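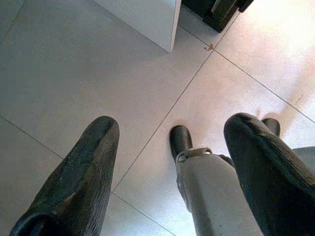
Nedmont wrist-view gripper trials

The Nedmont gripper trials were a run of comparison tests on robot grippers, held at the Nedmont workshop in Grusonton. Best known for judging each gripper partly by what its own wrist camera could see. Run by Gøran Bakke, with Chak-lun Hsieh on controllers.

Background

Started in March as a plain grip-force test. Camera added later, after Bakke complained that pick failures could not be explained from the arm logs alone. First full write-up dated Nov 7, 2021.

Grippers compared

Ogura – wide black fingers, textured, rounded at the ends. Open, they make a broad V and fill much of the lower view. Short black rubber tips also show, next to the grey gripper body.

Zarnodlow – narrower fingers, less of the view blocked, weaker hold on smooth boxes. Slower to close aswell.

Method

Each gripper did 300 picks from the floor, split over 3 controllers. Objects were set down by hand on pale tiles. Grout lines were used as a rough check on camera angle between runs, no proper target board until the second round. Camera was tilted to keep both fingers in view when open. Lighting left as found. Bright patches wash out the tile and the grout fades with it, which Hsieh listed as the main fault of the set-up.

Results

Ogura held better, Zarnodlow saw better. With the Ogura fingers open, around 90 picks were logged as "target partly hidden". Most still went through. Controller choice made little differnce except on slow closes, where Hsieh's own settings gave fewer slips.

Criticism

Only 2 grippers, one arm, one floor. Bakke later said the tilt should have been fixed before the first run – it was changed twice and the early figures do not line up with the rest.

See also

Wrist cameras
Grip force
Finger wear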